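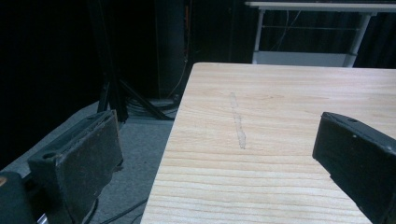
밝은색 원목 상판에 길고 희끄무레한 얼룩이 생겼는데 어떻게 지우면 좋을까요? 물걸레로 닦으면 사라진 것 같다가도 마르면 또 보여요. 철사로 이것저것 만드는 게 취미라 접착제도 쓰고 테이프도 쓰는 책상이거든요. 마감이 상할까 봐 세게 문지르지는 못하고 있습니다.

Karla Aguirre

미지근한 물에 중성세제를 한두 방울만 풀고, 부드러운 천을 꼭 짜서 나뭇결 방향으로 천천히 닦아 보세요. 그다음 깨끗한 물수건으로 한 번, 마른 수건으로 또 한 번 닦아 주시면 됩니다. 저도 8월 내내 식탁에 남은 테이프 자국 때문에 속을 끓여서 그 마음 잘 알아요! 그래도 끈적임이 남으면 식용유를 면봉에 조금 묻혀 5분쯤 두었다가 세제로 닦아내시고요. 다만 오일 마감인지 바니시 마감인지에 따라 반응이 다르니, 꼭 상판 밑면처럼 안 보이는 데에 먼저 시험해 보세요.

Stela Vlad

그냥 사포 200번으로 밀면 돼요. 저는 그렇게 했어요.

Kiprono Nyaga

사포는 제일 마지막에 생각하시면 좋겠어요. 바니시 마감이면 그 자리만 광이 죽어서 얼룩보다 더 눈에 띄더라고요(제가 해 봐서 압니다...). 저도 철사 공예를 오래 해 온 사람이라 반가운 마음에 말이 좀 길어지네요.

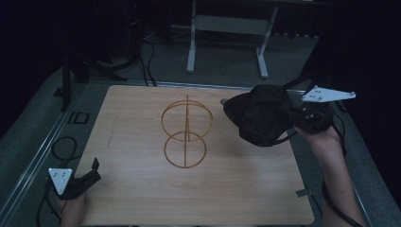
고리 두 개를 위아래로 쌓고 가운데에 곧은 심을 하나 세우는 모양은 균형을 잡느라 상판에 수없이 세웠다 눕혔다 하게 되잖아요. 그래서 저는 작업할 때 얇은 펠트를 한 장 깔아 둡니다. 철사 끝도 줄로 살짝 갈아 두면 나무에 긁힌 자국이 훨씬 덜 생겨요. 접착제는 꼭 다른 판 위에서 바르시고요. 이미 굳은 접착제라면 플라스틱 카드를 눕혀서 살살 밀어 보세요. 급하게 하지 마시고 며칠에 나눠서 하셔도 괜찮아요. 잘 지워지면 소식 남겨 주세요!

Gonzalo Requena

마지막 업데이트: 2019년 9월 1일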